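Chess cell notebook, April, started just after lunch

Picking up from Ademir's page, because his last line is "rules need rewriting, ask whoever is in tomorrow" and apparently that's me. Fine! I like rules when I get to write them.

The sheet taped up by the cell right now is the Prindetti one, copied over when we moved the arm. It has 37 items on it and I doubt anyone has read past the first handful. Half of it is for a palletizing line (light curtains, pallet height, who signs for the forklift key). Yu-ting and I went through it with a marker and we kept 9. I want a sheet a visitor can read while the controller boots.

What we kept, in my words, to be tidied up later:

Speed stays at the reduced setting any time a person is teaching points. No exceptions for "just one quick move", and yes Ademir I am looking at you.

One person holds the pendant, and that same person says "moving" out loud before the arm moves. Freya wanted a second person on the stop button as well. We argued about it for a while and settled on this: second person required for new programs, optional for ones that have already run clean at full speed.

Hands out of the work area until the program is paused, and paused means the light on the Ballum controller, not "it looks like it stopped". It can sit at a wait step for ages and then go. I've been fooled by that twice myself.

Nobody changes grip force from the pendant in the middle of a run. Change it in the file, write down the old value, then reload. Last week I found the force at 76 in the file and no note anywhere about who or why. If it was you, please just tell me, I won't be mad - I want to know whether it helped.

Cables get looked at before the first run of the day, wrist end first. Takes a minute.

Fixtures and trays get a home, and the program name has to match the layout. This is the one I care about most, and Paraschiva disagrees with me a bit. She thinks the vision should cope with anything within reach and that pinning things down is cheating. I think both can be true (test with things moved all over the place, sure, but write down that you did!). When the log says layout 2 and the table is really something else, we lose an afternoon chasing a bug that isn't there.
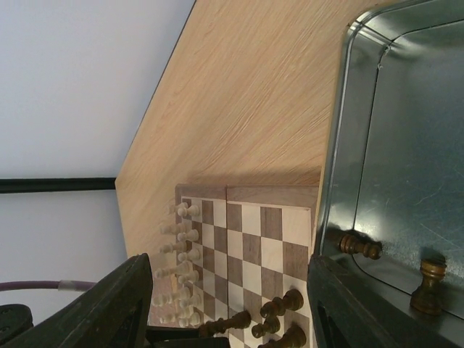 So the wording I've got for layouts is: board first, then the tray, then the pieces, and a wrist camera still saved with the log before any motion. Captured pieces go in the tray and it doesn't matter if they're standing or lying down. Bernice asked if we should make the arm place them upright. I'd say no for now. A piece on its side in the tray is fine, a piece on its side on the board is a stop-and-check.

Also for clearance: fingers open wide enough to clear the neighbors, and come straight down. Two columns of pieces side by side don't leave a lot of room for coming in at an angle, and the Hsiao planner loves an angle if you let it. I've put a vertical approach constraint in my copy of the program. Not merged yet, Yu-ting wants to look it over.

Open stuff:

Does the Cleveck manual give a stop distance for the payload we have on now? I only found the bare arm number. Paraschiva has the paper copy.

Who resets after a protective stop. I'd say whoever has the pendant, after walking over and looking. Freya would like it written in the log too and I've come around to that.

Draft sheet is in the shared folder under "cell rules short". Scribble on it, and use your initials this time. I'm taking the old one down once Bernice has signed the new one.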